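Grosix hand controller and arm mount kit: six months of teaching a robot to tidy a table
Posted Dec 11, 2023

I've had the Grosix since June and I keep getting asked if it's worth the money, so I finally sat down to write this up. Quick version: yes if you already own an arm and you're sick of moving it by keyboard, no if you hoped it would do the thinking for you.

What you get in the box is a hand controller (think of a chunky TV remote with a trigger), a small camera for the wrist, a bracket for it, a long cable, and a license for the recording software. I paid 800 dollars. The Pakanach controller I had before was 538, and I'll get to that one in a minute, because I have feelings about it.

Setup took me an evening. The bracket went on fine, the software found the arm on the second try, and then I spent way too long picking which direction "forward" should be. Take my advice and stand exactly where you plan to stand when you record, then set it. I set mine sitting down, got up, and everything felt sideways!

The driving itself is lovely. You move your hand, the arm moves, and the trigger works the gripper. There's a scale setting, and I keep it at half speed for anything small, like a spoon or a marker. With the Pakanach I was always overshooting and then crawling back, and all that dithering ends up in your recordings (the robot will happily learn to dither, ask me how I know). With the Grosix my demos are shorter and a lot smoother. Thin flat things are still a pain. I've tried to get a spoon off a tablecloth more ways than I'd like to admit, and the cloth comes along half the time.

Soft toys are the easy wins, by the way. Start there. You can be sloppy with your grip and still go home happy.

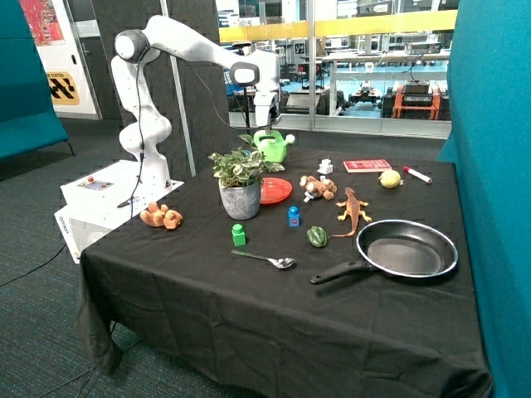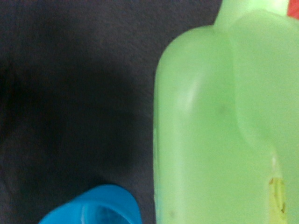 The whole table with the arm over it, then a wrist camera's view of the green plastic up close.

Now the wrist camera, my biggest gripe. Up close it goes soft. Big things near the lens turn into a blur of color, and if you're steering by that view alone you lose your sense of how far away you are. I've ended up looking at the table with my own eyes for the approach and only peeking at the wrist view for the last bit. For training it has been less of a problem than I feared, but for a kit at this price I wanted better focus. The older Orkach camera was sharper close in, though it weighed more and its clip kept slipping.

Recording is one button to start and the same button to stop. Every run gets saved with both camera views and the arm's positions, and you can throw away a bad one right from the controller with a long press. I love that so much. On the Pakanach I had to walk back to the laptop, find the file, delete it, walk back, and by then I'd forgotten what I was doing. I passed 1,000 saved runs last month, and I doubt I'd have made it to half that with the old one.

Battery life is just okay. The low battery warning comes up with 20 minutes to go, which sounds generous until you're in the middle of a good streak. You can run it plugged in, but the cable pulls on your wrist and it shows in the motion.

I also tried moving the arm by hand for a while, just grabbing it and walking it through the job. That's still what I'd pick for something like opening a drawer, where you want to feel the push. For picking things up off a crowded table I like the controller better, mostly because my arm isn't in every picture.

Support was good. I wrote in about the trigger sticking and had a new one in the mail that week. The manual is thin, so do yourself a favor and read the Laaksonen setup notes instead, they cover the same software with far better drawings.

Four stars. I'd make it five for a better wrist camera and a second battery in the box.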